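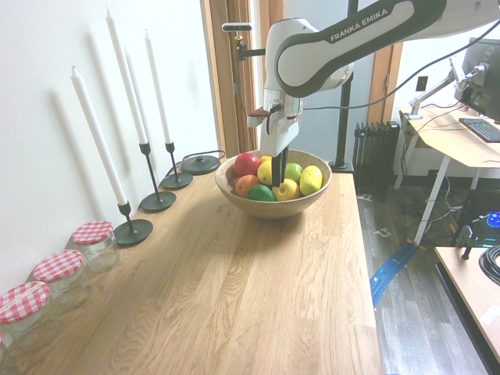 Mixed fruit in a shared wooden bowl: storage and care

Posted by Refilwe Engelbrecht, Grelthorpe
Thursday, August 6, 2026

Our residents' lounge keeps a shallow wooden bowl of apples, lemons, limes and oranges on an oak table. Since June the limes have been turning brown and hard at one end of the week and the apples soft at the other. I would be grateful for advice on whether these fruits may be kept together, and on how the bowl itself should be cleaned. The table must also hold our candlesticks and a row of glass jars with gingham lids, so a second bowl is not favored.
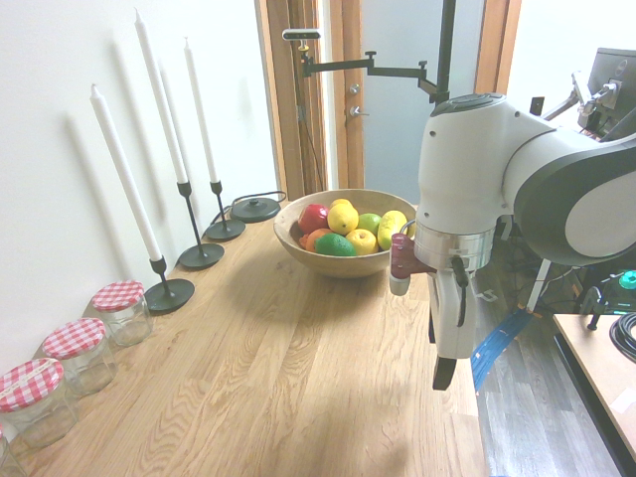 Fruit bowl, candlesticks and jars on the oak table.

Unathi Mabuza, Govville
Apples and citrus may share a bowl for a short period. Apples give off ethylene gas as they ripen, and this can shorten the life of fruit kept beside them. Limes dry out quickly at room temperature and should be the first to be moved. Our practice at Govville is to put out no more than 2 days' supply and to keep the remainder in the refrigerator, with the citrus in a closed bag. Any bruised apple should be taken out the same day.

The bowl should be wiped with a damp cloth and a little mild dish soap, then dried at once with a towel. It should not be soaked or placed in a dishwasher. Food-grade mineral oil may be applied when the wood looks dull. Please allow the oil to soak in overnight and wipe off the excess before the fruit is returned.

Candles should remain unlit while people are reaching across the table for fruit.

Levell House Office
We use the empty jars for dried orange slices. Limes go in the refrigerator here also.

Clegg
Wash the fruit just before eating, not before it goes in the bowl. Ours went moldy when we did it the other way.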